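Sleep score claims run well ahead of the evidence, says Kikholm

Review of wrist-worn sleep trackers finds little reason to trust the number you wake up to

June – People who check a wrist tracker each morning to find out how well they slept may be better off asking themselves. That is the view of Kikholm, the independent health technology reviewer, which today publishes its findings on the nightly "sleep score" now offered by most makers of wearable devices.

Kikholm followed 278 adults who agreed to wear a tracker in bed and fill in a short diary on waking. Of those, 244 kept it up long enough to be included. Everyone wore one of five devices on general sale, and a smaller group also spent a night in a sleep laboratory run by Deligiannis, where brain activity was recorded in the usual way.

The trackers did a fair job of noting when people went to bed and when they got up. After that the results became much less impressive. Time spent lying awake was often counted as light sleep, and the figures given for deep sleep differed so widely between devices that two people with similar laboratory nights could be told very different things about them.

"I was prepared to be told I was being unfair," said Styliani Stergiou, who led the review. "We gave these products every chance. They can tell that you are lying still. Whether they can tell that you are asleep is another matter, and a score out of 100 suggests a degree of certainty that we could not find."

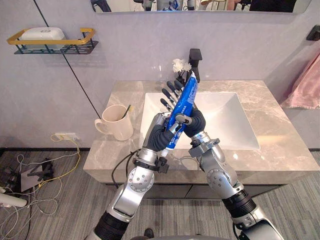 A tube of toothpaste held over a bathroom basin.

None of the makers would share the full method behind its score. Four sent marketing material in reply to written questions. The fifth, Sultar, supplied a summary of its own testing, which Kikholm has read and does not find convincing: the people tested were young, healthy and, by the company's own account, good sleepers. It is hard to see what that says about a shift worker or somebody of 70 with a bad hip.

The review also looked at what the scores do to the people who get them. In their diaries, a number of those taking part changed their opinion of a night after seeing the figure. Several wrote that they had felt well until the device told them otherwise. Kikholm is careful not to make too much of this. The diaries were short, there was no comparison group without trackers, and people who agree to join a study of this kind may worry more about sleep than most. The review says so plainly and would like to see the question tested properly.

Savvas Koutsoukos, a sleep physician who advised on the laboratory nights, said he now sees patients who bring printed charts to their first appointment. "Some of it is useful. Bedtimes are useful. But I have had people in tears over a deep sleep figure that I would not put in their notes. I would sooner hear how they get through the afternoon."

Kikholm is asking makers for three things. It wants them to publish how the score is worked out, to say who it was tested on, and to stop describing changes of a few points as progress. It has also written to Janska, the retail group, about shelf labels that call two of the devices "clinically proven". Janska has said it will look at the wording. It has not said when.

For people who already own a tracker, the advice is modest. Use it to see whether your bedtimes are regular, if you find that helpful. Pay little attention to the sleep stages. Anyone who is tired day after day, snores heavily or wakes up gasping should speak to a GP, whatever score the device has given, including a high one.

"There may well be a good sleep tracker one day," said Beca Sayce, head of publications at Kikholm. "We would be glad to review it. What we have at present is a guess with a nice design, sold at a price that makes people want to believe it – and we think buyers should know that before they pay."

The full review, with the diary questions and the results for each device, is free to read on the Kikholm website. Kikholm bought all the devices at normal retail prices and takes no advertising from the companies that make them.

Media contact
Colette Mallet, press office, Kikholm
Interviews with Styliani Stergiou can be arranged on request.

Ends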